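Etero Hand Gripper – demo recording kit

Home > Data capture > Handhelds

Two-finger handheld for recording table-top examples. No arm needed, your operator does the job by hand and the wrist camera keeps the lot. Made at Telholm, sent out set up and ready. 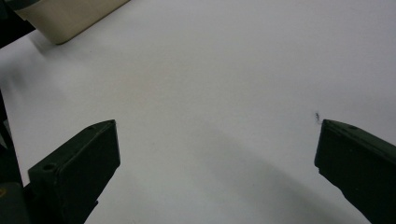
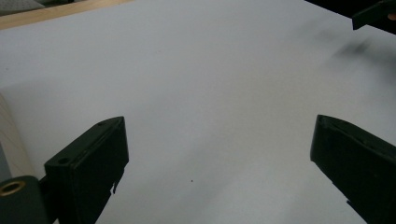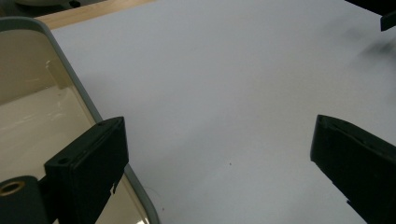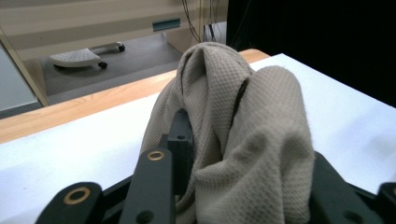
Wrist camera view, fingers open in the first three, cloth in the grip in the last

DETAILS & ORDERING

Black fingers, squared tips, brass inserts at the mounts. Weight 835 g with battery. Battery gives 206 minutes of recording, charge lead in the box. Spare fingers sold in pairs, see Spares.

Good for cloth, trays, small boxes, picking and placing. Not for liquids or anything hot. Not for knives either please.

Setting up
White board or paper on the table. Tape the corners down. Lamp overhead, not behind you. Start every take with fingers open, finish the same way – the Menon trimming software looks for open fingers at both ends and will drop the take if it cant find them.

Failed grabs: keep them. Mark as failed on the sheet, dont delete. Training side wants both.

How many takes? Depends on the job. Cleiton Araújo at our Vardale workshop did 121 for one cloth fold and the policy was still missing the far corner, so he moved the cloth about more between takes and that sorted it. Vary the start position before you record more of the same.

In the box
Gripper, battery, charge lead, 6 spare finger screws, hex key, printed take sheets. Memory card NOT included.

Delivery
Next batch goes out in January. Orders in by noon get packed same day once stock is in. Returns unused only.

Hire also availible, by the week – ask Siv Backlund. Technical questions to Brayan Ticona, quickest before lunch.

Related: finger pairs, wrist mount, take sheets (pad)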